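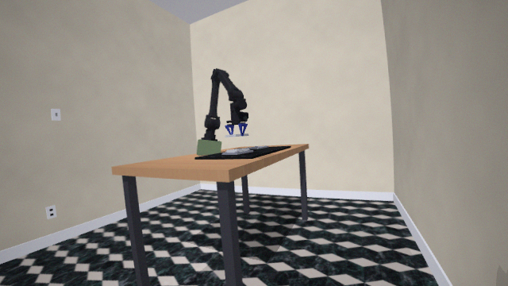
Antonina Pavliuk
Contributing Editor, Bench Supplies

The Daza sealing film comes in a box of 100 sheets with one end tab each. I used it from December on, mostly for overnight storage at 4 °C.
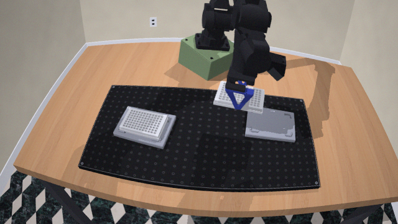

Multi-well plate held just above its holder.

Adhesion is even if you press from the center out. The tab tears clean on most sheets — two left a strip of glue on the rim. Peel force goes up after a night in the cold.

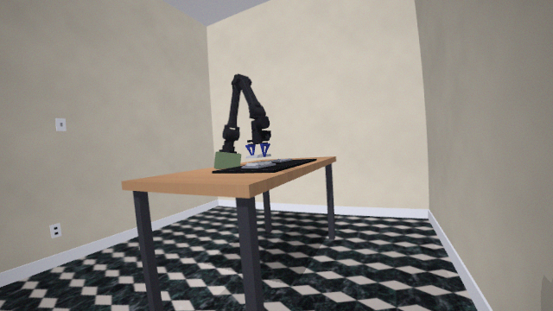 Kodton film peels easier but lifts at the corner wells. At $25 a box against $20 for Kodton, I would pay for the Daza. The liner curls and sticks to gloves.

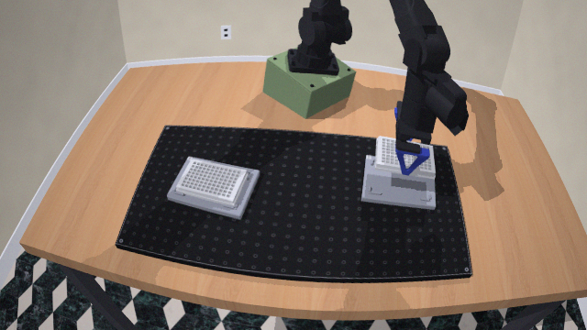

White multi-well plate seated in a light gray holder.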